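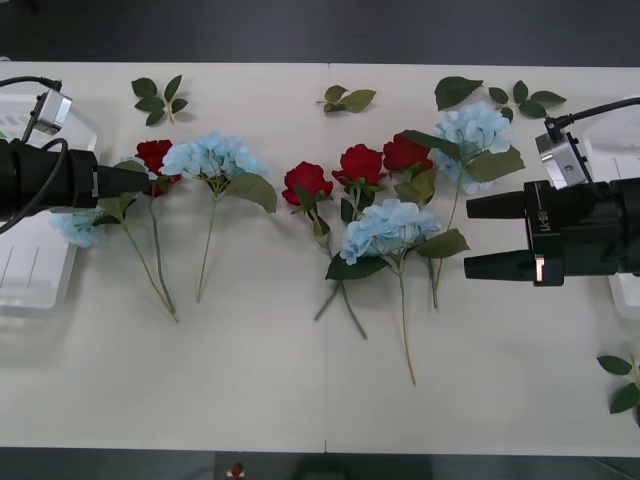
Give the Waiting Room Some Love

I have a soft spot for waiting rooms, and I think we should be putting a lot more effort into them.

I mean all of them. The dentist, the tire shop, the vet, the county office where you renew things. We spend real chunks of our lives in these places, usually a bit bored and sometimes scared out of our wits, and most of them look like whatever was left over after the rest of the building got furnished. Gray chairs bolted together in a row. A rack of pamphlets. A television tuned to a channel that sells knives.

Then every so often you walk into a good one, and it's wonderful! My favorite is at Beklow Tire and Brake, out past the feed store in Drorner. I went there in October with a slow leak and a bad mood. There was a braided rug, a standing lamp with an actual warm bulb in it, a jigsaw puzzle somebody had started on a card table, and a shelf of paperback westerns with a sign saying to take one home if you got hooked. I sat there for most of an afternoon. When they called my name I had just found the last edge piece, and I'm sorry to say I made them wait while I put it in.

What did that room cost? I asked at the counter (I ask this sort of thing, my family has given up on me) and was told roughly 900 dollars, spread over a few years, with the rug being the big item. The puzzles come from customers. A new coffee machine would have cost more, and I can promise you I would not be writing to you about a coffee machine.

The usual argument against all this is that it's fluff. People come to the clinic for the nurse and to the garage for the brakes, and a lamp never fixed either one. Fine, sure. But the waiting happens anyway. You are going to put people in a room for forty minutes whether or not you care about the room, and during those forty minutes the room is all they've got of you. They're forming an opinion of your work by looking at your ceiling tiles!

I also think a cared-for room makes people nicer. I have no study to wave around, just a lot of hours in chairs. In the Beklow room strangers talked to each other. A man passed me a puzzle piece he'd been holding for who knows how long. At the license office across town, same sort of people on the same sort of errand, everybody stares at the number board like it owes them money, and the poor clerks get the worst of it.

Now, flowers. I used to be a terrible snob about fake ones. I grew up with the dusty kind, the ones that sat on top of a cabinet until they turned the color of tea, and I swore I would never have them near me. I've come all the way around. A waiting room is the perfect place for them. Half the people in there may be sneezing already, there's never anyone with time to change the water, and a bunch of real carnations on its sixth day is a sad thing to look at when you're waiting on test results.

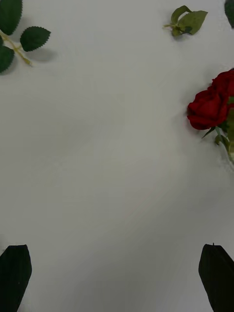 What matters is that somebody looks after them. Wash them in the sink now and then. Swap them around when the weather turns. Buy fewer and nicer, and put them where a seated person can see them, which is lower than you think. The chair is where your visitor lives, so go sit in every single chair before you decide where anything goes. I did this once for our little library's front room and discovered that one seat had a clear view of nothing but a fire extinguisher and a mop.

That library room is where I learned most of what I believe on this subject. We had 100 dollars and a Saturday's worth of energy, and Kollico, the thrift store on Main, let us dig through the back before anything went out on the floor. We came away with two lamps, a framed map of the county, a wool blanket, and a wall clock that ran six minutes slow and could not be talked out of it. We switched off the overhead tubes and plugged in the lamps, and people who had been coming in for years stopped in the doorway. A few of them asked if we'd painted.

So lamps first, if you only do one thing. Then something to do with your hands that doesn't need a battery. Then something that changes, so a regular has a reason to look up: a plant, a bowl of gourds, a different picture every couple of months. Please turn off the television. If you can't bear to turn it off, turn off the sound.

I've made this pitch before, in a shorter piece, and the mail was mostly friendly.

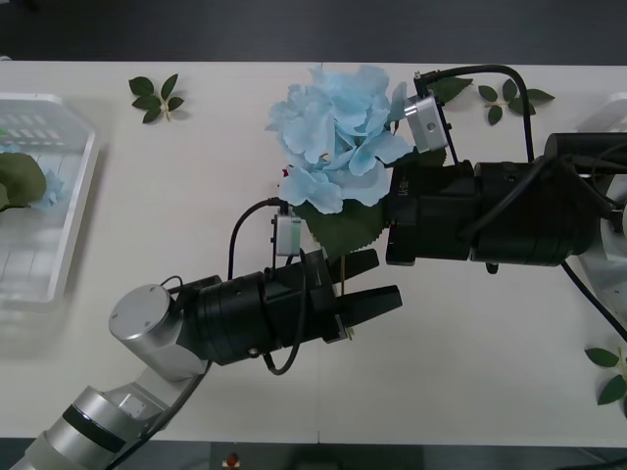
One reader wrote that I had it backward, that a comfortable waiting room is an excuse for a long wait, and that she would gladly sit on an upturned bucket if the doctor would see her on time. I've thought about that letter a lot. She's right that nobody should buy a rug in place of fixing the schedule, and I'd be furious at any office that tried. But I've also sat in plenty of places with a terrible wait and terrible chairs, so the bucket doesn't seem to hurry anyone along.

Another letter came from Ventura, from the front desk of a small animal hospital. They had set out a basket of old tennis balls and a guest book where people could write down their pets' names. The book was full in five weeks. They bought a second one, with thicker paper on account of the drool, and they've moved the lamp closer so people can see to write.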